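The long way to lunch

So I've been trying to walk more. It started in September, when Kamala Pisharody and I were sharing a desk corner and she pointed out that I'd eaten lunch at my keyboard for three weeks straight (she had been keeping score, apparently, which is a very Kamala thing to do). She said go outside. I said it's all concrete out there. She said so what, concrete is fine, go stand on it!

And I did, and now I'm a bit obsessed with the plaza.

I know, I know. People go on about parks and rivers and I'm over here with a big gray square. But there's so much sky! You come out of the little streets behind Honau, where it's all parked bikes and delivery vans, and suddenly there's all this room and your shoulders drop. I usually bring a sandwich from Triệu – the tofu one, extra pickles, they know me by now – and I do three laps before I let myself eat it. Four if I've had a bad morning.

Faith Rugemalira came along last week and was not impressed. She thinks the whole place needs benches, and shade, and maybe a coffee cart, and she's probably right about the coffee cart. She's more of a lawn person. I told her the lawn is right there on the other side of the wall and she can have it.

The wall is my favorite part, to be fair. It's low and long and it goes off at a slant, and the top is nice and smooth. 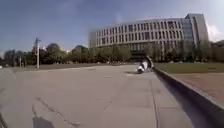 I like the big curved building at the back too, even though Faith says it looks like a radiator. All those skinny windows in rows! The trees in front hide the bottom of it, and I'm hoping they turn a good color before they drop. Then there's the glassy block on the end, bluish and very square, like somebody else got hired to finish the job.

Anyway, my shoes are not up to this. I've had the same flat canvas pair for years and my heels are complaining, so if anyone has tried the Kurine walking ones, please tell me if they run small. Kamala swears by hers but she has tiny feet and I don't trust her on sizing.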